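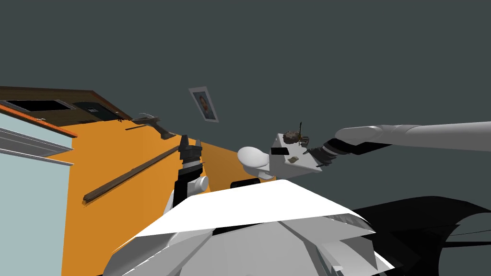 Grustum College is putting all 404 of its back issues of the Pugh Review of Moral Philosophy online, free of charge, starting in June. The quarterly has spent more than a century asking what we owe one another. What subscribers owed the quarterly was, until now, easier to work out.

The scans were made by Biltix, a document firm in Premen, and include 3,446 articles, 758 of them on promising. The editors say the promising papers are the most requested, mostly by students who promised to hand something in.

One long argument over whether a person can wrong herself fills most of two decades. It stopped when both authors retired — each declaring victory in a footnote.

Reader letters are included as well. The journal capped them at 2,000 words, a rule its ethicists broke at every opportunity.

The print edition will continue for anyone who prefers to disagree in pencil.

7 Apr 2021

Comments

marginalia_fan: Will the indexes be searchable? The old printed one files "lying" under "see truth."

Premen reader: I had a letter in there once. Please scan it badly.

oldkantian: Free is nice but who pays for the servers after the first year? The article doesn't say.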